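Projects > Drellthorpe Data Collection > Shoe Packing Task > FAQ

What counts as one episode?
One full attempt at the task, from the start cue to both arms back at rest. A pair of shoes goes into its box with the tissue paper. Each episode is saved as a separate file.

How many do we need?
The target is 2000 for the first Verus training run, with 200 more held back for testing. Held-back episodes are never used for tuning.

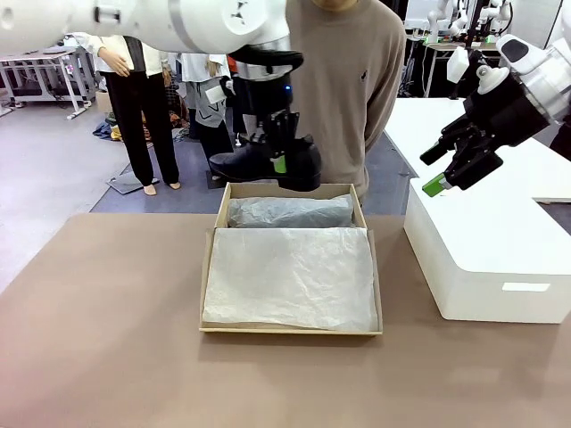

Can I redo a bad grasp?
Yes, once. Open the gripper, back off and try again without stopping the recording. Recoveries are useful examples – the model has to learn them from somewhere. After a second miss, end the episode and mark it "failed".

Do failed episodes get deleted?
No. They are stored with the failed tag and left out of training by default.

How much should the starting layout vary?
Move the box and turn the shoes between episodes. Change to another pair after every 6 episodes. Tissue paper may be flat, folded or crumpled, and one sheet may overlap the other.

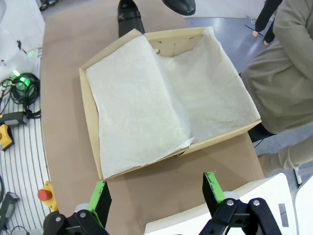

Keletti

Why are there several camera views?
An arm can hide the box from a fixed camera. The wrist view covers the last part of the approach – keep its lens clean.

What if one camera drops out?
Stop and discard the episode. Gaps can't be filled in later.

Who checks the labels?
2 reviewers per episode. If they disagree, the episode goes back in the Joubert queue.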